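# Plumping and arranging cushions on a round chair

I love a round chair. You can curl up in one sideways, read for an hour and never find a corner digging into your back! The trouble is that cushions slide about on them, and after a week of proper use the whole seat looks tired. This method takes 11 minutes at a stroll and it makes such a difference.

## What you need

- your chair, cleared of everything
- two cushions in different colours (one pale, one with a bit of warmth to it)
- a soft brush or the upholstery end of the vacuum
- a clear bit of floor, swept first

## Clear and brush

1. Take every cushion off and put them somewhere clean.
2. Run your hand round the join between the seat and the rim. Haziq Sopacua, who taught me most of this when we both worked at Istmont, once pulled a full set of keys out of a customer's chair that way.
3. Brush the seat from the middle outwards, then go round the rim in one direction. On velour you'll see the pile change shade as it lies down – very satisfying.

## Plump

Hold each cushion by two opposite corners and push your hands together sharply, then turn it 90 degrees and do it again. Feather fillings want a good shake as well. With fibre fillings, pull the clumps apart through the cover with your fingertips first. My old Zendden ones weigh 600 grams each and need a real thump!

## Arrange

Stand the paler cushion up first and lean it on a slant, pressing it at the side so that it holds its shape. The second one goes lower and flatter, or back against the chair if you like something to lean on. Grey and pink look lovely on brown, by the way.

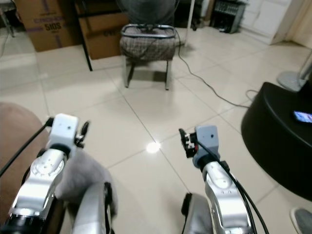
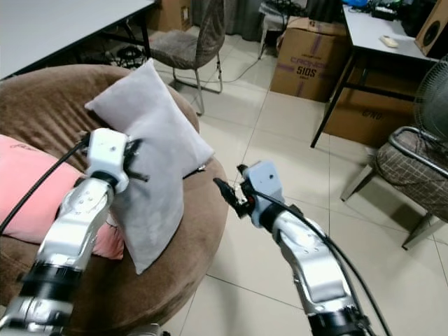
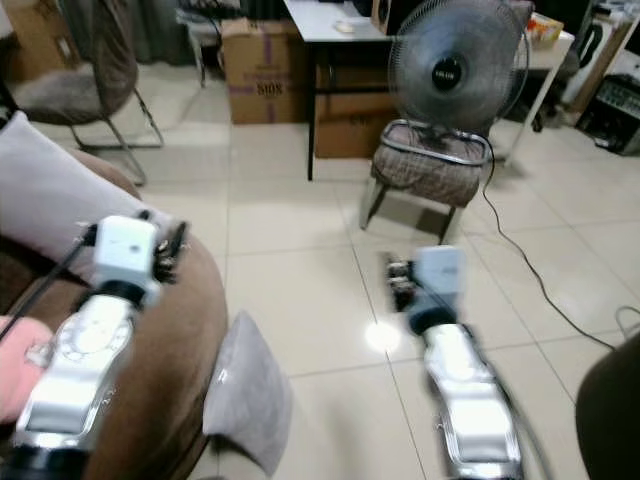 Now step back to the doorway and have a look from there. If it seems stiff, push the front cushion over a little and leave it. Then sit down! A chair that only looks good when it's empty needs another go, and usually the fix is to take one cushion away.

## Keeping it nice

Give the cushions a quick plump on a Wednesday and you'll hardly ever need the full routine. Turn them over each time so both faces wear evenly. Covers can come off for a wash in April, when there's a chance of drying them outdoors – do the zips up before they go in, and put the fillings back only when the covers are bone dry, seams included.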